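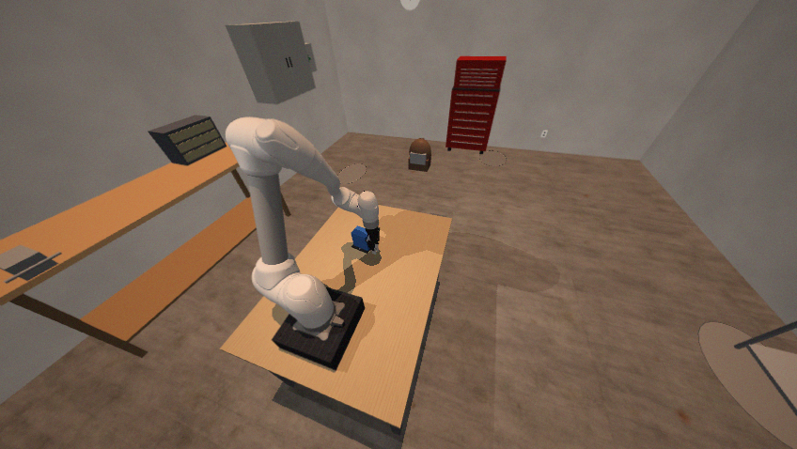

Robot Learning Lab, Unit 4: Gathering Demonstrations in Simulation
Handout prepared by Nadhirah Sopacua, with edits from Abenezer Tefera

Welcome to my favorite unit! Up to now you have been handed data. This time you make it, and I promise you will never look at a training set the same way again. We are using the Vesora workspace for everything below, so have it installed and opening cleanly before lab.

What counts as a demonstration

A demonstration is one full attempt at the task, start to finish, with everything the policy will need to learn from it: the camera views, the joint positions, the gripper opening, and the command sent at every step. Keep observations and commands lined up in time. If the command stream slips by even 2 steps, the policy learns to react to things that haven't happened yet, and you'll spend a very long evening hunting for a bug in your network that isn't there. (Ask Liam Dawber's group from last term. They were good sports about it.)

We record at 20 steps per second. You can go faster, but the files get big and neighboring steps look nearly the same.

Driving the arm

Start slow. Most people rush the approach and then freeze just over the object while they decide what to do, and a policy trained on that will freeze in the same place - beautifully, every time. Decide on your grasp before you press record. Then move in one smooth path, close, and carry on with the task.

Pauses are fine if they mean something. Waiting for the fingers to finish closing is a good pause. Scratching your nose is a bad one, so throw that episode out and go again.
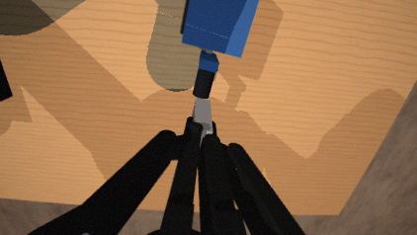 Use the close view for the last part of the approach. From across the room a grasp can look lined up when the fingers are well to one side, and the close view sorts that out right away. It has its own weakness: the fingers and the object hide each other, and you lose your sense of how far off the table you are. Switch between the two while you practice. Save both when you record, even if you only plan to train on one.

Watch the shadows too! They are a real help in judging height, and your network will pick up on them just as you do. That's great until the light moves. Each group should change the light position between batches and write the setting in the log.

Spread

Yeshi Tefera ran a small comparison for us on the Moges task. One policy got 49 demonstrations that all began from the same object pose. The other got 37, with the pose changed every time. The smaller set won easily once the object was moved on the test runs. So vary the position, vary the rotation, and start the arm from different places. Do include a few awkward starts near the table edge.

Keep some recoveries as well. If you come in crooked, back off, and then grasp properly, that episode is gold. Tag it "recovery" so you can find it later. Episodes where you never get the object go in the "failed" folder. Please don't delete them; we need them in Unit 5.

What to hand in

- your episodes, in the Bukholm folder layout
- the log, with light setting and start pose for each episode
- one replay you checked from beginning to end, with notes on anything odd
- a paragraph on which starts you found hardest to drive

Replay before you upload. A recording that plays back differently from what you drove usually means the random seed wasn't saved, and Ayantu Seyoum has a short script in the course folder that checks for this.

Lab opens at 2 p.m. Bring headphones if you like music while you drive - it does get repetitive, but there's a point where your hands start to know the arm, and it's a lot of fun.

Questions about this handout: Nadhirah Sopacua, Korkerwood Robot Learning Lab
© Korkerwood Robot Learning Lab. Back to top
This site uses cookies to remember your course settings. Accept | Manage preferences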